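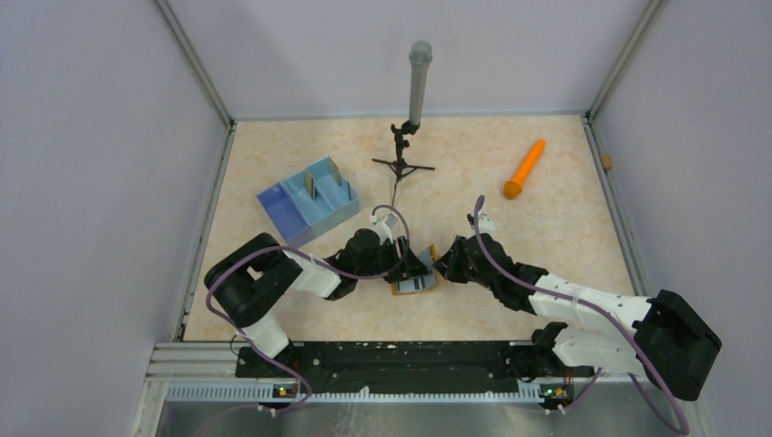 Can a machine do the household chores yet?

A few of them, slowly, if somebody sets the job out first and stays nearby. Most of them it can't. A machine that washes dishes has been in kitchens for decades and does it well, but a machine that clears the table, scrapes the plates and loads the thing - not one you can buy and leave alone. Same on the shop floor. Fixed, repeated jobs have been done by machine for ages. The odds and ends in between are still done by people.

About Wekmont

We test machines on chores and write down what happened. Small firm, two rooms, one kettle. Shops, care homes, repair counters and now and then a housing association pay us to tell them whether a job they want off someone's hands can be handed over yet. Usually we say not yet. Sometimes we say part of it. We don't sell robots and we don't take commission from those who do.

Last updated 3 July 2023. The old page was badly out of date, sorry to everyone who wrote in asking about the window cleaning trial. There isn't one. There was going to be.

How we got here

Tekle Shiferaw and Roxana Olteanu used to work on the same returns counter. Boxes in, boxes out, open, check, sort, shut, label. A salesman came round with a leaflet and a film of an arm doing all of it. Management bought one. It did the labels. It did them nicely, too, straighter than Roxana ever had, but everything before the label still had to be done by hand and now there was a safety line painted on the floor to walk round.

So they started asking what the film had left out. How many goes did it take. Who put the box there. Was somebody driving it. What happened to the one with the torn flap. That list of questions is more or less still the first page of our report, tidied up by Yanti.

The name is a street one of us grew up on, spelt wrong on the company form and too much bother to change.

What we test

There are 33 chores on our list at the moment. Some are household, some are shop floor, plenty are both. Folding a tea towel. Putting a lid on a tub. Taking a thing out of one tray and putting it in the right bit of another. Pairing socks. Handing a small part from one hand to the other without dropping it. Wiping up a spill, which sounds easy and is a horror. Threading a drawstring. Opening a carrier bag, still the worst of the lot.

We leave out anything with a flame and anything with a person being lifted. Not our trade, and we'd be no good at judging it.

A chore gets 140 goes before we say anything in print. Not always in one sitting. If the machine breaks we stop, mend it or send for whoever can, and carry on from the same number. A go counts as done only when someone who does that chore for a living would walk away from it. Half done is a category of its own. We have a lot of half dones.

We also note:

Who laid the job out, and how long that took.
Whether a person was steering, and for how much of it.
What had to be moved out of the way.
What it did when the thing wasn't where it was last time.
How long a person takes, same job, no hurrying.

The last one upsets people most. A chore that takes you the length of a yawn can take a machine long enough to make the tea.

Steered or on its own

We get asked this every week so it goes here. A lot of what you see in films is steered - someone off to one side moving the hands, and the machine copying. Nothing wrong with it. It's how a good deal of the teaching is done. But a shop that wants the job off someone's hands needs to know, as the someone has only moved to a different chair. Every result we print says steered, part steered or on its own, at the top, in bold. If a maker won't tell us, we print that instead.

Why two hands

Early on we tried everything with one arm. Cheaper, less to go wrong. Then you try to do up a lid with one hand, or get something out of a shallow box that slides away whenever you push at it. Try it at home with the other hand in your pocket.

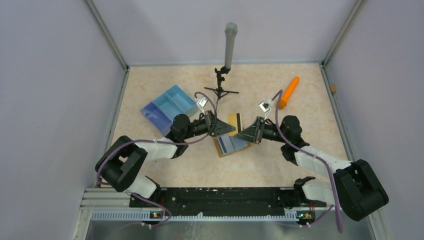
Two arms fixes some of that and brings its own troubles. They get in each other's way. One waits for the other and the other is waiting too. A cable ends up where you wanted to look. And the close work, where both hands want to be at the same small thing at the same time, is where most of our half dones come from. People do it without looking. We hold, we turn, we let go with one finger and not the rest. Machines with two flat fingers a side have to plan all that, or be shown it over and over.

Ognjen keeps saying the hands are the easy bit and the deciding is hard. Bereket says the opposite. This has gone on since February and we're no nearer.

What we think at the moment

Asked for a straight view so often that we may as well put it down.

Sorting hard things of known shape into places that don't move: close. For a shop with the same few items coming through all day we would say have a look, bring your own items to the demonstration, don't let them use theirs.

Passing and placing small parts: getting better quicker than we thought it would. Still wants a tidy bench and someone about.

Cloth: poor. Flat towels, fair. Anything with sleeves, no.

Clearing up after people: a long way off. The trouble is knowing what is rubbish. A receipt on a table might be rubbish or it might be the one thing the customer comes back for.

Carrying things between rooms: fine on a good floor, useless with a doorstep.

We've been wrong before. In our first report we said lids would be years off and had to eat that one. We also said bins would be simple. They are not.

Who we are

Tekle Shiferaw. Runs the bench, answers the phone, does the quotes. Came from returns and repairs. Will ask you what the job is really for before he lets you talk about machines.

Roxana Olteanu. Sets the chores and decides what counts as done. Goes and sits with the people who do the job now, for a full shift if they'll have her. She wrote the carrier bag test.

Yanti Simanjuntak. Reports and figures. If a sentence in one of ours makes sense it's hers. Also looks after the web site when there's time, hence the state of it.

Ognjen Lazarević. Keeps the arms running, and writes the bits of code that hold everything together. Prefers email.

Bereket Weldu. Part time with us, the rest of the week at Hadgu, the hardware shop on the corner, which is also where plenty of our test items come from. Does most of the steering. Very steady hands.

People we work with

Adis, a laundry and alterations firm, were our first paying customer and still send us work. They wanted folding done by machine. We told them no, they paid the bill, and then came back the year after to ask again. Same answer, bit longer. They did take our advice on the hanger sorting and have kept it.

Tosto, who run cafés and a bakery, asked about trays. Clearing them, stacking them, getting the cutlery off first. We ran 566 trays for that one over the whole job, every one with something different left on it. Stacking was all right. Cutlery was all right if it lay flat. A spoon stood up in a mug beat it every time. Tosto changed nothing in the end exept where the mugs go, and say it helped the staff more than any machine would have.

We name customers only when they say we can.

Will it take someone's job

Fair question, and we get it from staff more than from bosses. What we see so far is bits of jobs going, hardly ever a whole one, and the bits that go are often the ones that broke up the day. We say so in the report if we think it. Roxana always asks the people doing the work which part they'd gladly lose. It is very rarely the part the boss rang us about.

We give staff a copy of the report, same as the manager gets. That's a condition of taking the work, please don't ask us to drop it.

Visiting

You can come and watch. It is slower than you'd think, bring a coat, the back room doesn't heat up. Children fine if they keep behind the bench line. Ring first so that we're not halfway through a run - we can't stop for a chat in the middle of one, and Tekle feels bad about it.

Schools: we've done a few talks, happy to do more. Bring a chore. Pupils think of much better ones than we do. The untangling headphones test came from a Year 5 class and no machine has got anywhere near it.

Sending us a chore

Write it down as you'd explain it to a new starter. What's there at the beginning, what should be there at the end, what usually goes wrong. Send a few of the real items if you can spare them, used ones, not new out of the packet. Scuffed and bent is what we want. We'll tell you within a fortnight if its something we can test, and what it would cost. If we've already tested something near enough we'll just send you that report, no charge.

Makers are welcome to send machines too. Same chores, same number of goes, and we print the result either way. You get to see it before it goes up and can correct facts. You can't correct the score.

Back copies of the reports are on the next page, apart from number four, which we are still looking for.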